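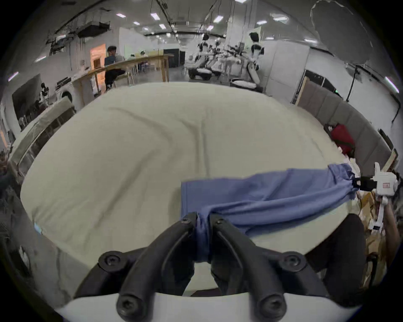 Two grippers, one blue garment, one very large table.

Tuesday, November 15, 2022

My mother has been told that I work in robotics, and she has passed this on to her entire street. What I do most days is laundry. I do it standing up, with a plastic-and-bolts claw in each hand where my fingers would normally go, and at the end of the shift the laundry is messed up again so that somebody can do it tomorrow.

The project is called Tamov. The idea is that a learning system gets shown a great many examples of people handling clothes and eventually picks up the knack. My part is the great many examples. The target for this batch is 300 good ones, and the word "good" has caused more trouble than the number.

A good example starts with the garment in a heap and ends with it flat, with the sleeves where sleeves go. No dropping it on the floor. No pinning it down with your elbow, which I did for most of a morning before Rafsan Amarasinghe went through my files and asked, very politely, what the robot was supposed to use for an elbow. We threw out 27 of them.

You would think the folding would be the hard part. Folding is fine. What gets you is finding a corner. With fingers you slide along a hem and feel when it runs out, and you've been doing it since you were six without giving it any thought. With two fat black jaws you pinch, get a fistful of the middle, pull, and discover you've made a rope. Then you have a twist at one end and a knot at the other and a decision to make. I used to stop the recording at that point and start over. Rafsan told me to keep going, so now the collection has plenty of me getting out of messes, and I'm told those are worth more than the clean ones. I've chosen to take this as a compliment.

There's a form to fill in after every take – garment, start position, outcome, notes. The notes field is optional and I have been asked to use it less.

We did shirts in August and I got quite fast, and being fast was wrong too. If you whip the cloth across the table the footage is mush, and whatever you did with your wrists is gone. So you go slowly, but you can't go so slowly that you hover, because then the system learns to hover. Ambrosio, the program we log everything in, puts a little yellow flag on any take with a pause in it longer than 3 seconds. It flags me when I sneeze.

The table covering is its own saga. It creeps. Every few takes you have to stop and tug it back, and if you forget, you end up dragging the cover along with the garment and wondering why the thing got so heavy.

My best day so far is 52 accepted takes. I went home, took my own washing out of the dryer, and stood there holding a pillowcase by two corners, very level, waiting for the beep.

Towels start next week. Rafsan says towels are easy, being rectangles. He said that about the pillowcases too.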